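Wanted: someone who likes finding out why things break (part-time, starts September)

Hi! I run the bench team at Vunitholm, and I'm looking for a fault tester to join us for 20 hours a week. I'm going to tell you why the job exists, and it isn't the most flattering story, so bear with me.

We do tabletop picking. Wrapped snacks, kitchen stuff, small boxes, in and out of bins all day long. Our control software is called Hapeta, and back in the spring it had a fault we should have caught. If an arm lost its joint readings for a moment while the gripper was closed, Hapeta held the last grip command and then carried on with the move using old positions. Most of the time you'd never notice. Then one evening an arm came down into a bin it thought was somewhere else, pushed the bin into the other arm, and kept pushing. A coworker reached in to grab the bin and got two fingers pinched against the rim. Bruises, a bad fright, no break. The e-stop did its job once somebody hit it, but it was on the far side of the desk (it has been moved, and there are two of them now).

When we went back through the logs we found 1,755 picks from the month before, and 70 of them had the same little gap in the readings. It was sitting right there. We had all been looking at whether the pick worked and had stopped looking at how it got there. I include myself in that.

So this job is to look. Your week would be mostly this:

Running pick sessions on the two-arm bench and stopping them whenever something feels off. You don't need my okay to hit stop, ever.

Making faults happen on purpose — pulled connectors, delayed signals, bins nudged to the wrong spot — and writing down what the arms do.

Going through logs with our Loltia viewer, which is ugly but fast. I'll teach you.

Writing short reports in plain words. If the night crew can't follow it, it goes back for another try.

You don't need a degree. You do need to be comfortable around moving machinery, able to read a simple script and change a number in it, and stubborn enough to tell me I'm wrong in front of other people. Experience with repair work, factory lines, lab work or stage rigging would all be great. If you've worked with force limits or safety controllers I'll be thrilled, but I'm not holding out for it.

Pay is hourly and goes up after your first 400 hours. Shifts are mornings or afternoons, your pick, but the bench is off at 6 p.m. and we don't bend on that anymore. You'll spend your first two weeks paired with someone the whole time.

To apply, write to the Bruda office (that's our hiring desk, the address is on the contact page) and put "bench faults" in the subject line. Skip the cover letter. Send me a page about something you saw go wrong, at work or at home, and how you tracked down the cause. It can be a dishwasher. I read every one of them myself.
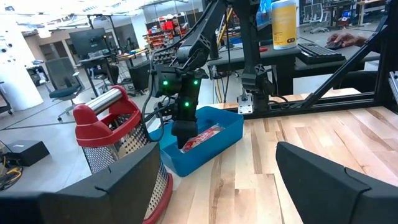
Will I have to reach into the bench while the arms are powered?

Never. Motor power is cut and locked out before anyone's hands go past the uprights, and you'll carry your own key for the lock.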